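Grullunville Community Help > Home, Shed and Workshop > Storage and sorting

Metal bin for coloured bars: scuffed base, bars at all angles, is it worth lining?

Posted by kettleside

I look after the parts store for a small club workshop and I have been handed the job of sorting out our bar stock. We keep short bars in two colours, red and dark green, and they all go into open metal bins with no lid. The colours matter to us because red is one length and green is another, and people get cross when they pick up the wrong one.

At present both colours go in the same bin. They get tipped in from a carton and they end up lying any way they like. When the bin is full this is not much of a bother, you just take from the top. When it gets down to the last few it is a nuisance, because they slide into the corners or lie flat along the wall and you can't get your fingers round them.

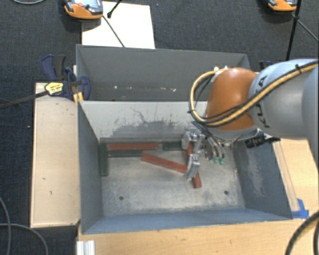 The base is bare metal and it is scuffed all over. The back wall has a good many dark scratches as well. I don't mind how it looks, but I would like to know whether the wear is doing any harm to the paint on the bars, as we do get chips now and then. The bins came from Kilel and the catalogue number ends in 707, if that helps anyone. They no longer list a liner for it.

What I would like to know:

Should I line the base, and with what? I have been offered some offcuts of rubber matting.

There are two small round holes in the floor of the bin, one towards each side. Are they for drainage or for fixing down? Should I leave them clear?

Would you split the colours into separate bins, or put a divider down the middle? We have space for one more bin on the bench but not two.

I have until the end of June to get this done and a budget of 31 pounds, so nothing fancy please.

3 replies

Etelka Boros

I ran a stores counter for a good while and had bins much like yours. Taking your points in turn.

Lining. Yes, if the bars are painted and you care about the paint. Bare metal on its own won't do a great deal to them, it is the tipping in that causes the chips. If you lower the bars in by hand you may find you don't need a liner. If people are going to carry on tipping, put one in. I would not use ribbed rubber matting. Bars settle into the ribs and are harder to lift, and swarf and grit collect there too. Use something flat and fairly firm, about 3 mm thick. Cut it a little under size so it drops in without curling up at the walls. Don't glue it. You will want to take it out and shake it.

Before it goes in, wipe the base down and run a cloth along the scratches. If the cloth snags, there is a raised edge, and that will mark paint. A few strokes with a fine file will take it off. Do the walls while you are there.

Holes. I can't say for certain on that make. On ours they were for bolting the bin to a shelf, but I have seen the same sort of thing used for draining. Look underneath. If there is a ring of bare or shiny metal round each hole, something has probably been bolted there at some time. Either way I would punch matching holes in the liner, it takes a minute and leaves you the choice later.

Colours. Use the second bin. Dividers sound like a good idea, but in an open bin people drop things over the top and you are soon back where you started. They also make the space narrower, so there is less room for a hand. One bin red, one bin green, and a strip of coloured tape on the front of each. If you do end up with a divider, fix it at both ends, as a loose one will walk.

For the last few bars, set the bin on a slight tilt so they roll or slide towards you. A batten under the back edge will do it. Round bars will need less of a tilt than square ones, so try it before you screw anything down.

morrowgate

We have the Soltani ones at work, bought as a batch under order 1362, and never lined them. They get scratched and that's it. Paint chips off the bars whatever you do.

I would put the money into a second bin and forget the rest.

pitchpole_d

Agree with Etelka about flat liner. I used a piece of old vinyl flooring left over from the kitchen and it has lasted well. Cut it with a knife and a steel rule, smooth side up. It does go slippery if there is any oil on the bars, so wipe them first.

Brirnau do a plain sheet as well, part 511, but it comes in a roll and takes ages to lie flat. Leave it somewhere warm overnight with a board on top.

What are you doing about labels? Ours fell off.

Comment from kettleside

Thanks all. I looked underneath this evening and there is a shiny ring round one hole but not the other, so I am none the wiser. I will punch both. Second bin is on order and I have asked at home about leftover vinyl. Labels will be tape for now, with the length written on in marker.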